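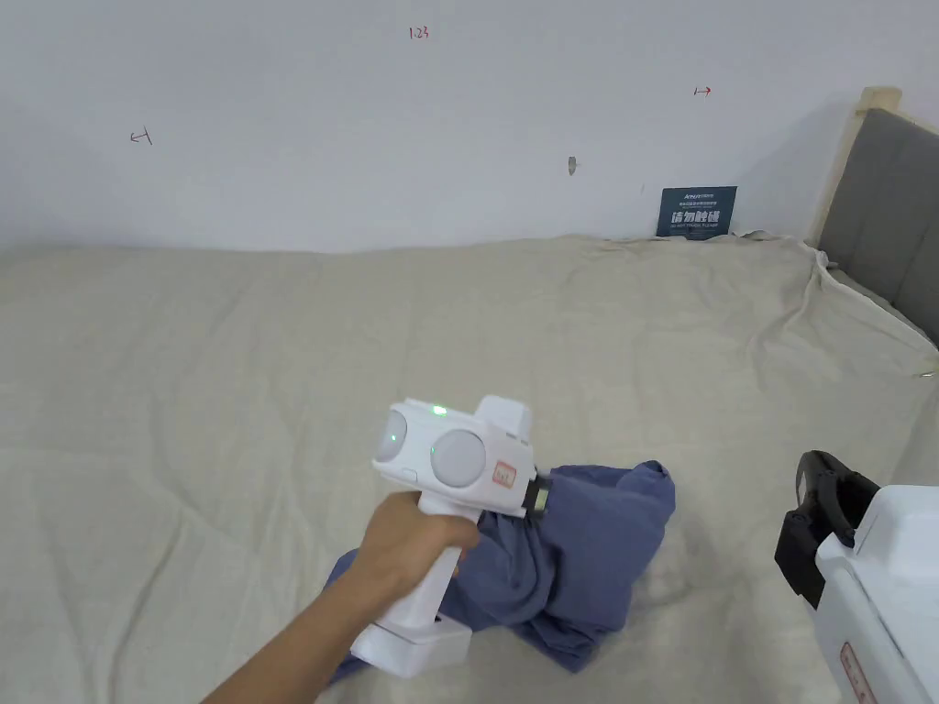

4. Setting up the Cindley mattress and making the bed

Read this section before you cut any plastic. It covers the double and the king. The leaflet in the box says the job takes five minutes. Allow most of an afternoon, and do not plan to sleep on the mattress the same night.

4.1 Unrolling

1. Carry the roll into the bedroom before opening it. Two people are needed for the king, whatever the carton says.
2. Check the slats. Gaps wider than your hand will let the mattress sag, and the guarantee does not cover sagging.
3. Lay the roll at the head end and slit the outer bag with the blunt cutter supplied. Do not use a kitchen knife.
4. Turn the mattress so that the side with the label faces down, then cut the inner bag.
5. Open a window and leave the room at 21 degrees or warmer until the corners have risen.

Note: The smell is described in the shop as "new-product freshness". It is packing smell. It goes in a few days with the window open, and no spray we have tried makes it go sooner.

Note: The double has 1,416 springs and the king 1,616. Shops like to quote the bigger number as a sign of comfort. The king is a bigger mattress. Draw your own conclusions.

4.2 Fitting the sheet

1. Wash the sheet once at 30 degrees before use. Expect it to shrink a little, even where the packet claims otherwise.
2. Start at a top corner and go to the bottom corner diagonally opposite.
3. Do the other two corners, then pull the slack towards the sides.
4. Smooth from the middle outwards with a flat hand.

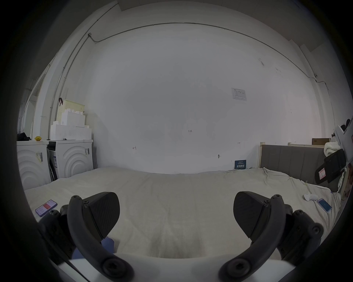

Figure 4a. Pale sheet on the bed, with slight wrinkling to the right.

Slight wrinkles are normal in any cotton sheet that has not been ironed. "Non-iron" is a hopeful term. If wrinkles bother you, put the sheet on while it is still barely damp, with the protector underneath, and let it dry in place before making up the rest of the bed.

Caution: Do not fit a sheet sold as "universal". The Duvirier ones we tested came off the corners by morning.

4.3 Clothes on the bed

Most people sort washing on the bed, and telling them to stop has never worked. New dark or bright clothes can leave dye on a pale sheet, so wash them separately a few times first. Make sure everything is fully dry before it goes down.

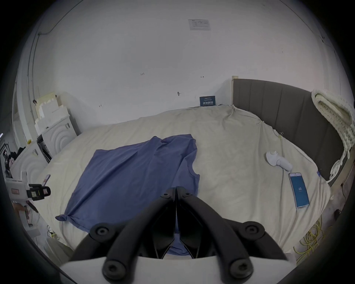 Figure 4b. Blue T-shirt spread out on a cream sheet.

If dye does transfer, rinse the sheet in cold water straight away. Stain sticks may help. We would not pay extra for one.

4.4 The Maihi sleep app

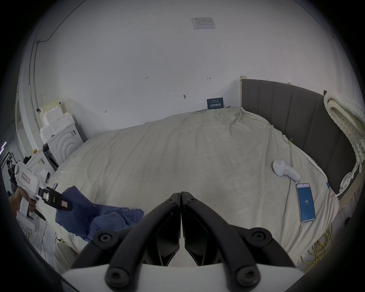
The mattress comes with a voucher for the Maihi app, which scores your night from a phone left on the bed. Setting it up is optional, and we see little reason to bother. If you do, clear the bed first: a phone lying face up on a rumpled sheet, with a dark blue cloth and a white handheld device for company, is easily lost when the covers go on. Put it on the flat part near the pillow, screen down, and never beneath the pillow while charging.

1. Install the app and refuse the free trial of the paid version.
2. Skip the question about your weight. The score is the same without it.
3. Run it for a week before you believe anything it tells you.

Known problem: Valdis Venckus, who checked this section, left his phone on an unoccupied bed overnight in August and was congratulated on his deep sleep. Gridness, who supply the voucher, have been told.

For turning and airing, see section 5.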